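Sorting small round cases: clear boxes or drawers?
Starham Makers and Menders Board > Craft Rooms and Storage

posted by quiltedpear, 6th June
Hi everybody, I've been reading here for ages and finally have a question of my own. Over the winter I got hooked on those smooth little round cases, the pebble-shaped kind that close up and feel so nice in your hand (I use them for beads, snaps, needles, you name it), and now they have taken over my work table. I have one good white table by the window and I would love to see some of it again before my sister comes to stay! Do you keep yours out in something clear, or put them away in a drawer? I'm leaning toward clear because I forget anything I can't see, but I worry it will just look like clutter with walls around it.

bramblegate wrote:
Drawer, drawer, drawer. I had mine out for 2 years and spent half my life dusting them. The glossy ones show every fingerprint, too. I lined a shallow drawer with felt and they don't roll around anymore, and when I close it the room looks like a grown-up lives there. Zislow sells a drawer insert with round wells, if yours are small enough to fit, but measure first. Mine were a hair too wide and I had to send the thing back.

tansy_and_thread wrote:
I'm going to disagree with bramblegate, in a friendly way! I'm just like you, quiltedpear, if it goes in a drawer it is gone forever and I end up buying it again. I bought a drawer cabinet at the Trududstead flea market for 40 dollars, very pretty, and I found the same packet of snaps in three different drawers. Everything I really use is in open clear boxes now, grouped by color, with a little card tab standing up in each one.

bramblegate wrote:
Well, you could always label the drawers, tansy :) But fair enough, we all have our own kind of forgetting.

oldharborlight wrote:
Clear boxes are fine so long as you keep them small. My wife got a big one, thinking it would hold the lot, and whatever was at the bottom never saw daylight again. Also, wipe acrylic with a soft damp cloth and skip the paper towels, they leave fine scratches. I learned that one on a display case for my model boats and I'm still sore over it.

quiltedpear wrote:
Thank you all so much, what a nice bunch you are! I spent the whole afternoon on this with the radio going. I had an open acrylic box already, left over from a Nakajima stationery set, so I tried tansy's way first. The browns, the lavenders and the peachy ones went in together, and I put the big white board down next to it so I'd have a clean flat spot for sorting. It's only a start!

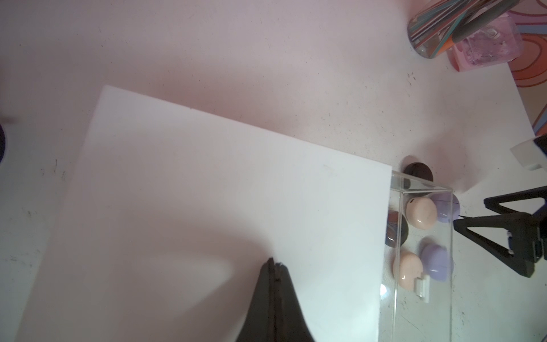
Peach, lavender and brown cases in the clear box, next to my sorting board

tansy_and_thread wrote:
Oh, I love the lavender with the peach! And there's a little white tab in there too, you're a woman after my own heart. What is the dark one with the streaks? I like that bluish bit running through the brown.

quiltedpear wrote:
That one is my favorite! It came in a mixed bag and I've never found another like it. It's going to hold my good needles.

bramblegate wrote:
It's pretty, I'll give you that. I'd still want a lid. Ask me again once you've dusted it all summer.

oldharborlight wrote:
A board cut to fit would work as a lid, if you have any scraps around.

quiltedpear wrote:
Ooh, I might try that. I'll leave the box as it is until my sister has been and gone, and then see how the dust is doing.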